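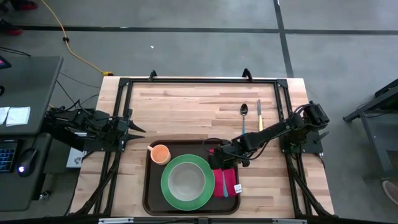
Two arms, one tray and a place setting on the go.

Setting a table is my new favorite test for a robot kit, and the Stirniter two-arm package is why. I went in expecting to like the hardware and shrug at the job. I came out wanting to talk about napkins!

The package is a pair of small arms, a bolt-on frame and a subscription to Plolldale, the software that records what you do and trains from it. Humphreys, the reseller, asks 1,726 dollars for the lot. That is a fair bit for a hobby and very little for a lab, and I think it lands in the right spot for a school or a small shop with a stubborn idea.

What I love is that the makers picked dishes as the starter project. Blocks are easy on a machine. Cutlery is thin, cloth folds on itself, and a bowl likes to sit right where you need to look.

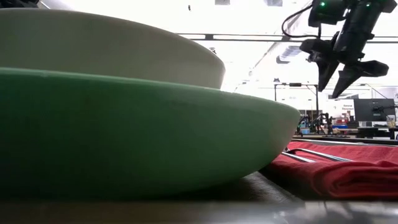 A low view past the stacked bowls, with the gripper over the red cloth.

The starter course asks for 200 recorded runs before you train anything, and I would push beginners to 400. It sounds dull (some of it is), but the pace picks up once your hands learn the controls, and the software lets you throw out a bad run with a single key. 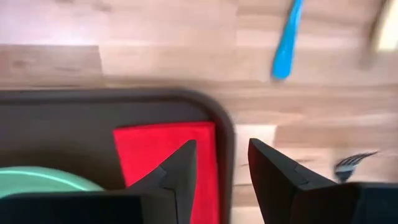 My strongest opinion about this kit concerns the wrist view. Plenty of cheaper packages leave it out and make do with one camera overhead, and I think that's a mistake for anything you'd eat with. Up close, around the two fingers, you get the rounded corner of the tray, the edge of the red cloth and the thin tines of a fork lying on the wood. That's the sort of detail I'd want a model to learn from. Lilau sells a rival set with sharper overhead video, and I'd still take Stirniter's for this alone.

I do have gripes. The manual runs to 29 pages and spends far too many of them on cable routing, then rushes through calibration in a few lines. The pointed fingers are great for handles, but I'd like a softer pair in the box for cups.

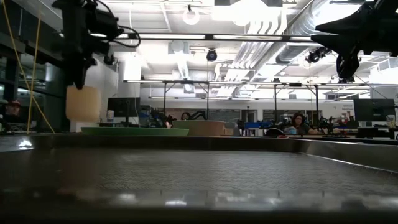
Both grippers at work above the tray, seen from table height.

Would I buy it for a restaurant? No, and Humphreys doesn't pitch it that way. For learning how this stuff works, with your own plates and your own bad ideas, I'd order one tomorrow. Get the longer cables while you're at it.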